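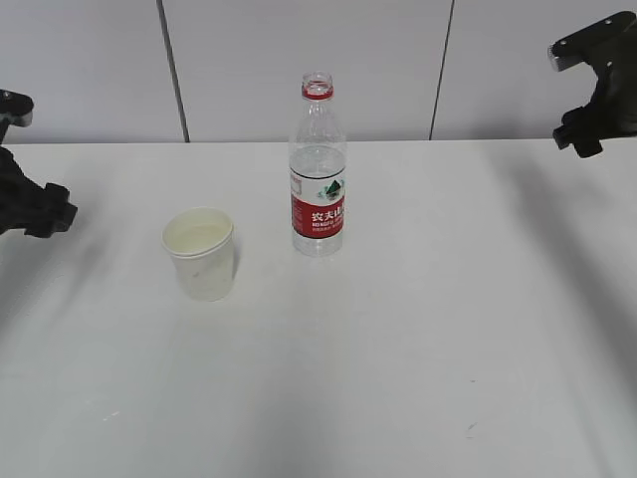 **Figure 1.** Paper cup and clear plastic water bottle on a white tabletop.

## 3. Aging of the zinc borate glasses in moist air

We come now to the part of the work that took up most of our time and, we admit, most of our affection. The glasses described in Section 2 were never meant to be handsome. They were meant to be simple, with zinc oxide and boron oxide and very little else, so that whatever happened to their surfaces in damp air could be traced back to one of the two. Readers who have worked with borate glasses will know how quickly a freshly broken face can go dull on the bench, and we wanted to follow that dulling from its first day with as much patience as we could manage.

### 3.1 Melting and casting

All of the glass came from two melts, made in the same furnace at the Irnum laboratory and called the Prullero melt and the Pundero melt throughout this paper. The names are left over from an earlier project and carry no meaning, but they were already written on the crucibles and in the notebooks, and we decided that changing them would only invite mistakes. The Pundero melt was the richer in zinc. Both were poured onto a warmed steel plate, moved at once to the annealing oven, and left there overnight to cool with the door shut and the power off.

The Prullero melt gave us some trouble at the pour. It was thicker than we had expected and dragged a fine thread of bubbles along with it, and the outer part of the plate had to be set aside. What remained in the middle was clear under crossed polarizers, with no sign of strain that we could find. Nizar Nasrallah cut the pieces by hand with a slow saw, using light oil as the coolant – water would of course have started the very reaction we hoped to watch – and polished them with the same oil. Nine pieces were chosen for the aging work. They were rinsed in dry hexane, wiped, and kept over fresh desiccant until they were needed.

### 3.2 The humidity chamber

The chamber is a plain glass box with a gasketed lid, and the moisture in it is held by a tray of salt solution on the floor. We know that many groups now prefer a stream of mixed wet and dry gas, and for fast work we would choose that ourselves. A salt tray has the great advantage of needing no attention at all, and over a long run we have come to trust it. The humidity settled at 69 percent and stayed there closely enough that the drift could not be told apart from the noise of the sensor. The box stood in an inside room, away from the window, and was opened only in the morning, before the heating came on.

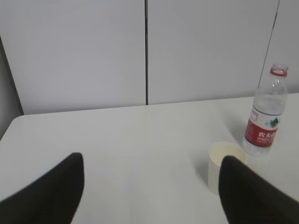

Each piece rested on edge in a slotted holder so that both polished faces were open to the air. This matters more than one might think. In a trial run the pieces lay flat, and the lower faces grew a patchy film that followed the outline of the support, which told us a good deal about trapped moisture and very little about glass. Mireille Zoubi redrew the holder with narrow slots that touch the glass only near its corners, and the trouble went away.

### 3.3 Weighing and surface measurements

The pieces were weighed before they went into the chamber and again each time the lid was opened. A borate glass that takes up water gains weight at first, as the water enters the surface and breaks the bridges between boron and oxygen, and may later lose it again if boric acid forms and flakes away. Weight by itself therefore cannot say how much glass has reacted, and we paired every weighing with an infrared reflectance spectrum taken from the middle of one face. The band we followed is the broad one that belongs to the O–H stretch. It is not a sharp feature in these glasses, and we make no attempt to split it into parts.

For the Prullero pieces the gain in weight was steady through the first seven days and then slowed almost to nothing. The Pundero pieces gained much less, and the hydroxyl band rose with the same gentle slope. This agrees with the usual picture in which zinc draws some of the boron into fourfold coordination, where it is harder for water to attack, though we would not want to rest that claim on weights and one infrared band. Rami Masri has pointed out to us that a denser surface alone could slow the uptake in much the same way, and nothing in the present data rules this out.

A word about the crystals is in order. Late in the run, small platelets appeared on two of the Prullero pieces, always near a scratch left from polishing. Their diffraction pattern matches boric acid. We found none on the Pundero glass, even where the polish was poorer, and we left all the platelets in place until the last weighing, so the final weights include them. Brushing them off beforehand would have given a tidier curve, but we could not see how to do it without taking some of the altered layer along.

The depth of that altered layer was measured afterward on broken cross sections, and the results are taken up in Section 4 together with the boron profiles that Nisreen Nimri collected on the same fracture faces.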